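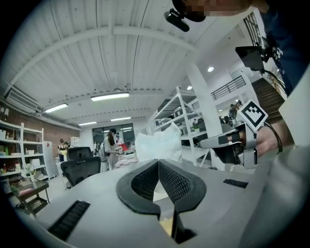 Rengate student project, manipulation team, end of term thread. Posting the numbers and the mistakes so the next group doesn't start from zero.

1/ Task: open a thin plastic bag with two handheld grippers, one per hand, and hold the mouth open long enough for a second person to drop an item in. Demonstrations only this term. The policy gets trained next term on whatever we leave on the drive.

2/ We logged 140 demonstrations. 98 passed review. The rest failed on tracking loss or on the bag leaving the wrist view before the grasp closed.

3/ Tracking loss was almost all operator wrist angle. If you roll the gripper past vertical the marker on top goes edge-on to the other camera and the pose jumps. Keep the marker face up. Tape a line on your sleeve if you have to.

4/ Thin film is bad for depth. Translucent plastic gives you holes wherever a ceiling light reflects off a crease. We dropped depth in April and kept RGB plus pose. Review got faster and the pass rate went up.

5/ Finger pads: the mesh face grips film better than the smooth silicone we started with. Smooth pads slid off one layer or picked up both. Mesh still picks up both layers if you close at full speed. Close slow, then rub the pads 2 mm sideways before you pull.

6/ Cable management. Leave a loop at the back of the hand. A tight cable pulls the gripper toward the elbow, and you correct for it without noticing. The correction ends up in the data.

7/ Sessions were capped at 16 demonstrations per operator. After that the grasps get sloppy and reviewers start arguing about what counts as a pass. Swap out, log the swap, recalibrate.

8/ Recalibrate also means the head unit. If it moved on your head, it moved in the data. Malhotra (our calibration script, named by a previous team) takes under a minute. Run it.

9/ Open problem: bags that come off the roll with the mouth stuck shut. Our success on those was poor and I would not train on them yet. They are in a separate folder marked Cistow. Don't merge it.

10/ Final dataset and review sheet go on the shared drive May 27, 2020. File names follow operator, session, attempt. If you rename anything, update the sheet in the same commit.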